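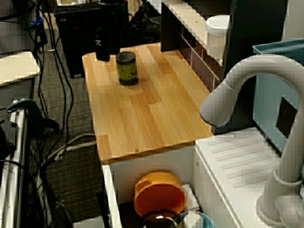

I finally got over to the Prernisport lab for their open day on 05/01/2023, after missing it two years running, and I'm writing this up while my notes still make sense to me. It's at the far end of Prarkside, past the bus depot, and the sign on the door is so small that I walked by it twice. Free coffee, though, and really good cinnamon rolls!

Most of the visitors headed straight for the big hall, where Padetti had a stand with conveyor parts and a prize drawing. I had come for the room upstairs where they collect examples for their learning system, so I skipped the line and had the place nearly to myself for the first half hour.

The setup is simpler than I expected. A person drives the arm by hand from a controller, doing one small kitchen job over and over, and every try gets saved along with what the cameras saw. Later on all those saved tries go into training, and the system learns to pick its own moves from them. They call the whole project Baxter (after a dog, I was told) and the counter by the door had it at 1,487 saved tries that morning. The goal is 3,000 before the end of June. I asked if they throw out the bad ones, and the answer was sort of. A fumble where the driver recovers gets kept and tagged, because they want the system to see how you get out of trouble. A try where somebody just gives up goes in a separate folder.
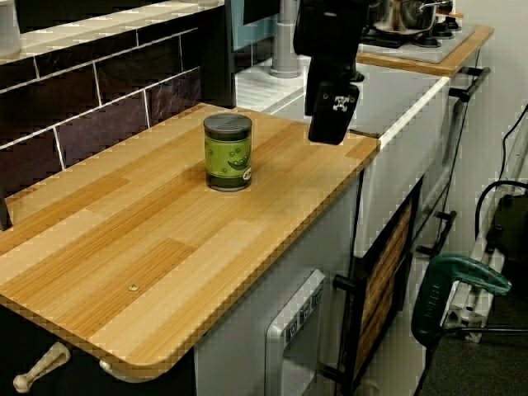

Toy kitchens turn out to be a great choice for this kind of work, and I came away wanting one for my own garage. They're cheap, everything is within reach of a small arm, and you can swap the props in seconds. I liked how much real kitchen they get into that little space, with a sink and faucet, a stovetop with a metal pot on it, and an oven door with a black handle. The green can on the counter was my favorite prop, mostly for the goofy cartoon on its label. Cans sound easy, and then you find out that coming in a little too low or a little off to one side makes for a completely different grab, so they want examples of all of it.

They let visitors have a go at driving, and of course I signed up. Oh boy. The sideways moves felt natural right away, but I had no feel at all for depth, and I kept stopping short and closing on air. My guide was very patient about it and said most people need an afternoon before their tries are worth keeping.
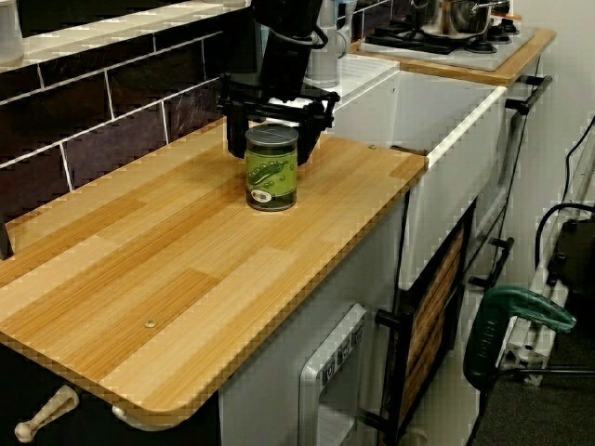
The part I keep thinking about is how slow you have to go. I wanted to rush in and grab, and the guide had me ease down, pause, then close. Apparently jerky driving makes for jerky learning. They plan each batch in sets of 100, and between sets somebody moves the props to new spots so the system doesn't just memorize one place on the counter. One of the regular drivers has done 749 of the saved tries alone, which made my wrists hurt just hearing it.

I asked about changing the light too, and they do some of that with the blinds, but it isn't on any schedule yet.

If you're going next time, get there before ten and take the side stairs. Parking is free behind the depot, and the cinnamon rolls were gone by eleven.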